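The Line Outside the Lamard Laundry

Kendra Petrenko keeps the sign-in sheets in a shoebox under the counter. They go back to the first meeting, when eleven women from the night shift at the Lamard laundry sat on folding chairs in a room behind a tax office and tried to work out why their paychecks were short.

The laundry washes sheets and scrubs for hospitals in three counties. Most of the people on the night crew came from somewhere else, and for years the company charged each of them for transportation, uniforms and what the pay stub called a "placement fee." The fee was $180 a month. People paid it because the agency that hired them, Wultis, told them it was part of their visa terms.

"I had a contract in English and a contract in Spanish and they said different things," one worker told me. She asked that her name not be used. "The Spanish one didn't have the fee."

Petrenko had worked at the laundry for two years before she started the meetings. She had no training as an organizer. She had a cousin who had gone through something similar at a poultry plant, and the cousin told her to collect pay stubs before she did anything else. By November she had 1,224 of them, some folded so small they had to be ironed flat before they could be copied.

Sieglinde Wegener, a retired labor attorney, read the stubs at her kitchen table. She found that the deductions pushed many workers below the minimum wage in weeks when hours were cut. She also found that overtime was being split across two employers on paper, Wultis and a second company called Muvitz, so that neither one showed more than 40 hours for the same person.

"It was the same building and the same machines," Wegener said. "They clocked out of one company and into the other without putting down the cart."

The workers filed a joint wage claim with 80 names on it. Getting there took most of a year. Some people dropped out when supervisors began asking who was going to the meetings. Two moved away. Ye-rin Shin, who folds scrubs and speaks Korean and English, went door to door at the Bañuelos apartments, where much of the crew lives, usually between 3 and 5 in the afternoon, before people left for work. She says the question she heard most was whether signing would hurt a green card application. She didn't know, so she brought Wegener along the next time.

The meetings have moved twice and now take place in a community education building, where the group shares a hallway with evening classes.

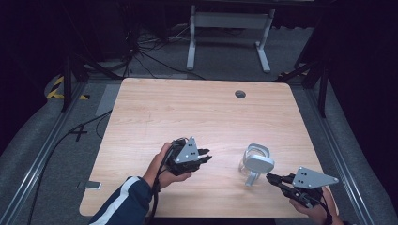
A tabletop with a pair of hand-held grippers.

The claim was settled in the spring. Workers got back the placement fees and part of the overtime, with individual payments starting at $1,000. Neither company admitted to doing anything wrong. The placement fee no longer appears on the stubs, but the transportation charge does, and it has gone up.

Ming-te Hsu, who drove a laundry truck until his back gave out, thinks the group settled too early. He wanted a hearing, with managers answering questions under oath. Petrenko understands that, but she says people had rent due.

These days the meetings draw fewer workers from Lamard and more from other places: a bakery, a car wash, two nursing homes. Petrenko still tells them to bring their stubs. Shin has started a list of who can interpret and on which nights — so far it covers four languages, and she is looking for someone who speaks Haitian Creole.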